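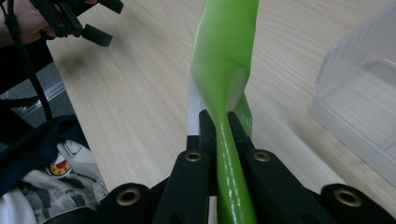 Pukavville Pancake Names

What's in it

A word list! Specifically, 1,474 names that people use for pancakes, griddle cakes, flapjacks and all their thin, fat and lacy cousins, typed up from community cookbooks and recipe cards in the Demthorpe area. I started it to settle an argument about "slapjack" and got completely hooked.

Files

names.csv has one row per name, with six columns: name, spelling_variants, town, decade, source_type, notes
sources.txt lists the 24 cookbooks, in the order I read them
pukavville_cards.csv is the recipe card portion, kept separate so you can leave it out

Known gaps

Histholm is badly underrepresented (two thin church booklets, and one is missing its breakfast pages). Decades are guesses whenever a book has no printed date, and those rows have a "g" in the notes column. Spelling is left exactly as found, so please don't "fix" flannle cakes, I love it the way it is.

Changes

April: merged the Setiawan family cards, which added some wonderful potato pancake names. Removed duplicate rows for "hotcake" and "hot cake" and put them under spelling_variants.

Thanks

Maribeth Quiambao typed most of the Demthorpe books, and Eduardo Gatchalian wrote the script that sorts the variants. Got a name we missed? Open an issue with the town and the source, even a rough one!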